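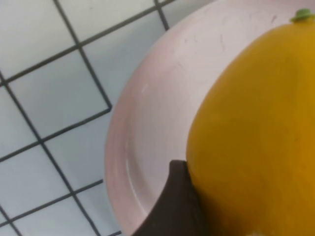

2011-02-20

I washed the dishes late again. The water in this apartment needs a long time to become warm, so I let it run into the big pot and use that water later for the floor. My mother taught me this and I cannot stop doing it, even now when the water is included in the rent.

I have decided to keep the pink plate. For two weeks I was thinking to give it away with the other things, and this morning I even put it in the box by the door. Then at noon I wanted a place for fruit and I took it out again. It is too big for one person and it does not match anything I own. The color was stronger when I bought it, I am sure of this. Now it is pale, like a shirt that was washed too many times. It has small scratches and some dark marks. I tried with baking soda, then with lemon, then with baking soda and lemon together, and the marks are the same as before. I will not try more. A plate can have marks.

I bought it in the market in Maihi, in my first April there, when I did not know the word for "plate" and had to point with my finger. The seller wanted 300 and I gave him 300, and later my neighbor laughed at me for the whole evening. It was the first thing I had in that kitchen. I ate everything from it: rice, eggs, bread, soup one time, and this was a mistake.

The tiles also took my time today. They are white, a little bit blue if the sky is gray, and the lines between them are dark. In the beginning I believed that the lines were dirty and I rubbed them with an old toothbrush until my shoulder hurt. Then the landlady told me on the telephone that the grout is gray, it was gray when they put it. All right. But on the tiles themselves there are still some smudges, and those I know are my fault, from the oil. I bought a bottle of Ornard because the woman in the shop said it is for kitchens. It smells like a swimming pool. I opened the window and sat with my coat on while it was working. After, I wiped with plain water two times and with a dry cloth one time. It is better near the sink. Next to the wall I do not see a difference.

I also went to Ostudico to ask about a shelf. They have a nice one, simple, with three boards, and the price is 2,350. I said thank you and I went home. For that price I can put my plates on the floor for the rest of my life. In the same street there is a shop with used furniture, and they have a small one for 99, but one leg is shorter. I think I could put folded paper under it. I measured the corner when I came home and there is space, if I move the trash can to the other side of the door. I want to sleep one night before I decide.

The box for giving away is almost full now. Inside are the glasses that I never liked, the heavy pan, two tablecloths, and the coffee maker from Trandetano which makes a loud noise and then weak coffee. I feel a little bad about the tablecloths — they were a gift — but I have no table of that size and I do not expect to have one. The cups I left in the cupboard. When I took everything out I found 18 of them, and I drink always from the same one. Maybe next week I will be more strict.

For dinner I had only fruit and a piece of cheese, because after the smell of the cleaning I did not want to cook. I ate standing up and looked out at the street. Somebody across the road was also cleaning, she had all the chairs upside down on the table.

Tomorrow I must buy sponges, rice, light bulbs (the small kind, I always take the wrong ones), and I must call about the heater. I should write to my sister too. I owe her two letters, and she will ask about the tablecloths.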